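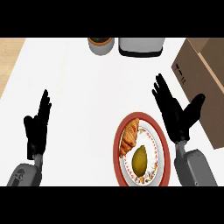

Un lecteur de Tredalholm m'écrit que le jeûne de Daniel 10 n'en est pas un, puisque le prophète continue de manger, et qu'il faudrait réserver le mot à l'abstention complète.

Carnets > Lecture biblique > Jeûne et prière

Temps de lecture : 2 min

L'objection porte sur le vocabulaire. Le verbe hébreu tsoum n'apparaît pas au chapitre 10. Le texte parle de deuil (verset 2), puis précise au verset 3 : ni mets délicats, ni viande, ni vin, pendant trois semaines. Au chapitre 9, en revanche, le substantif tsom figure au verset 3, avec le sac et la cendre, sans indication de durée.

On a donc deux cas distincts :
- Daniel 9 : jeûne nommé, contenu non détaillé, prière de confession transcrite en entier ;
- Daniel 10 : privation détaillée, mot absent, aucune prière transcrite.

L'expression « jeûne partiel » est une commodité de manuel. Je la garde, avec cette réserve. Elle a l'inconvénient de fondre Daniel 10 avec Daniel 1, où les légumes et l'eau relèvent d'un refus de la table royale. L'épreuve y dure dix jours et le texte ne la rattache à aucune intercession.

Ésaïe 58 pose une autre question, celle de la validité. Le jeûne y est bien nommé, observé, et pourtant récusé : les ouvriers sont exploités le jour même. Le critère du prophète est extérieur au régime alimentaire. Sur ce point la note que j'avais publiée en avril était trop courte - je l'ai reprise, elle compte maintenant 8 paragraphes.

Côté pratique, notre groupe Kellero suit le modèle de Daniel 10 : trois semaines, sans viande ni alcool, lecture d'un psaume matin et soir. Les personnes sous traitement consultent leur médecin avant. Reste à traiter Joël 2, où la convocation est collective.

Précédent Suivant Archives Contact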